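Duldale workshop builds its own sorting arm

Members of the Duldale shared workshop have spent the winter teaching a robot arm to pick household odds and ends out of a gray wooden bin.
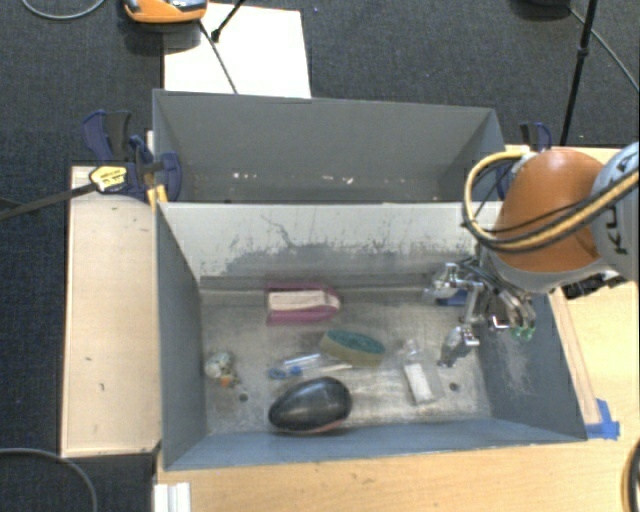 Elin Maddocks said the bins had taken longer than the code. The first pair had straight walls, she said, and anything that rolled into a corner stayed there until a person fished it out. The new ones slope inward at the sides, and she wants to make the slope steeper on the next pair.

The project started last fall, when the workshop agreed to set aside a table near the back for it. The arm was bought secondhand and the bins were made on site from scrap lumber and painted gray. Members paid $600 toward the work, most of which went on cables, a new power supply and paint.

The group calls the project Stitonitz. It meets in the evenings, and a usual session is 15 tries at picking, after which the objects are tipped out and mixed again. At present the front bin holds sponges, a small plastic bottle, a clear tube with a blue cap and a black egg-shaped object, among other things.

Soft items are the easiest to lift, according to the group's notes. Clear plastic is harder, as the software often misjudges where the edges are. In February the best evening ended with two misses. The worst came a week later, after a change to the lighting.

Refilwe Masilela wrote most of the control program and has put it on the workshop's shared drive, where any member can copy it. She said the next version will slow the arm down as it nears the walls. The paint inside the front bin is already streaked and scratched, and she would like to go a month before it needs another coat.

For now the bins are held in place with bar clamps so that they can be moved when someone else needs the table. A fixed base is planned. Jenkins, the hardware store on the main street, has offered the lumber at cost.

The workshop has 38 members. Those who want to try the arm can sign up on the sheet by the door and must do the safety talk first, which starts at 7 p.m. Safety glasses are provided. Small objects for the bin are also welcome, as long as they are clean and have no sharp edges.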